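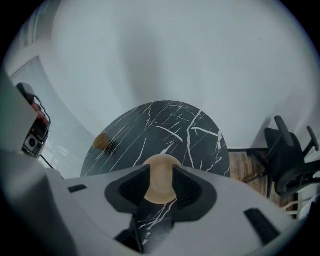

Station check, hand-held gripper collection
Site: Flelbridge, second floor
Task set: Willamus tabletop, soft objects and cups
Checked by: Minttu Saarinen
Collector on station: Nicanor Rivas
Start 9:40 a.m.

Mark each line OK, FIX or N/A. Anything marked FIX needs a comment and a name. Do not start a batch with an open FIX in sections 1 to 3.

1. Room and floor

1.1 Walkway around the table clear on the side the collector uses
OK

1.2 Chairs pushed back far enough that the collector can turn without hitting an armrest
FIX. The office chair on the right side is too close. Nicanor says it is fine for short reaches, but the long reach in the cup task brings the elbow right over it. Move it back to the tape line. (Nicanor, done 9:50)

1.3 No cords across the floor where the collector stands
OK

1.4 Daylight steady, no direct sun on the tabletop
OK. Bright but even. Check again after lunch.

2. Table and objects

2.1 Table does not rock when leaned on
OK. Tried it from both sides.

2.2 Tabletop type written in the batch sheet
FIX. Sheet said "dark table." We now have two dark tables in the building and only one is the black marble pattern with white veins. Write "round, black marble pattern." Kári asked for this last time as well. (Minttu, done)

2.3 Only the objects for this task on the table
OK

2.4 Cups empty before the first take
OK. Checked by hand.

2.5 Soft objects whole, no torn edges or loose bits
OK, with a comment. The peach-colored one has a small nick on one side. It still grips the same. Throw it out if the nick gets longer than a fingernail.

2.6 Spare objects in the bin under the coat hooks
OK

3. Gripper

3.1 Fingers open and close fully, no sticking
OK. Ten slow, ten fast.

3.2 Finger pads seated, texture not worn smooth
OK. Left pad is the newer one. Change both together next time, please. Mixed pads made the January takes hard to compare.

3.3 Housing has no cracks, screws tight
OK

3.4 Side bracket tight, does not shift when tapped
FIX. Moved slightly. Tightened with the short hex key and tapped again, no movement. The long key does not fit past the cable, so leave the short one at the station. (Ketill Ravn, done 10:05)

3.5 Cable has slack at full wrist turn and cannot get between the fingers
OK

3.6 Main lens clean
OK. Wiped with the dry cloth. Do not use the desk spray.

3.7 Both fingertips and the held object are in view with the fingers closed
OK. Looked at it live before recording.

4. Recording

4.1 Free space for the full batch
OK

4.2 Clock matches the Brisska logger
FIX. Logger was behind by 2 seconds. Restarted it and the times agree. If this happens again, write down the time of the restart in the batch sheet, as the takes before it have to be shifted. (Minttu, done)

4.3 Test take plays back from start to end
OK

4.4 Start and stop pose held still for a full breath
OK on the test take. Nicanor tends to drop his wrist before the stop beep. Reminded him.

4.5 Failed grasps kept and labeled
OK. Do not delete drops or slips. Hanne Mogensen needs them for training, and a batch with none in it gets sent back to us. Label them "drop," "slip" or "missed." "Bad" is not a label.

4.6 Other people out of view, or told that recording is on
OK. Sign is on the door.

5. Collector

5.1 Wrist and shoulder comfortable, grip hand free of pain
OK

5.2 Break every 14 takes
FIX. Timer was set to remind by the clock, so slow tasks got too few breaks and quick ones too many. Set it to count takes. (Kári Lund, to be done before the afternoon batch)

5.3 Collector knows today's variations
OK. Change the starting spot of the object every take. Change the approach side every few takes. Do not line the object up with a vein in the tabletop pattern. Ketill found that two collectors were using the same vein as a guide, and the model then did poorly when the table was turned.

5.4 Collector knows when to stop
OK. Stop for a loose part, a hot housing, any pain, or anyone walking into reach.

6. Batch target

Target for this table is 400 takes, split evenly between cups and soft objects. Count the failed grasps in the total. If the count comes up short at the end of the day, leave it short and write the number down. Rushed takes have fast, jerky closes and most of them get cut in review anyway.

Open items

5.2 timer, Kári, before the afternoon batch.
Second pair of pads to be ordered through Stougaard. Ask for the same texture as the current left pad.
Peach-colored object, look at the nick again at the midday check.

Cleared to start at 10:20 a.m., morning batch only. The afternoon batch needs 1.4, 2.5, 3.4 and 5.2 checked again and initialed on this sheet.

M.S.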